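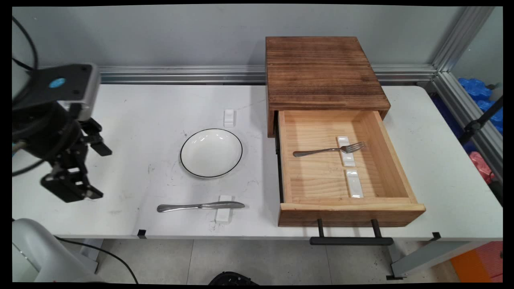
L'assiette, le couteau sur son porte-couteau, la fourchette dans le tiroir ouvert : le couvert du club.

Je vais me faire des ennemis au club, tant pis : je trouve que mettre la table est un bien meilleur projet d'élèves que toutes nos courses de robots suiveurs de ligne ! Et j'ai adoré les courses, hein, j'en ai même organisé 3 (la dernière avec Snežana Atanasov, qui m'en veut encore un peu pour le règlement).

Seulement voilà, une course, ça se gagne avec un bon moteur et un parent bricoleur. Une fourchette à sortir d'un tiroir, c'est une autre histoire. Il faut choisir par où arriver, décider à quelle hauteur on ferme la pince, et surtout se mettre d'accord à quatre sur ce que veut dire « bien posée ». Bianca et Jasmina en ont discuté toute une séance – j'ai fini par aller me chercher un café.
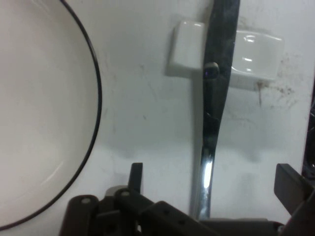
Dernière modification de cette page : lundi 11 janvier 2021

On me répond toujours que c'est lent, que ça n'attire pas de public, que le concours Melus ne donne aucun point pour la vaisselle. Eh bien changeons le barème ! Milovan propose de noter aussi le carnet de bord, et je signe tout de suite, parce que c'est là que je vois si un élève a compris son erreur ou s'il a juste relancé le programme en croisant les doigts (on l'a tous fait, moi le premier).

En novembre, le groupe comptait 6 élèves. J'aimerais qu'on garde ce petit format, quitte à ouvrir un deuxième créneau. Et si quelqu'un tient absolument à sa course, la piste est toujours roulée derrière l'armoire.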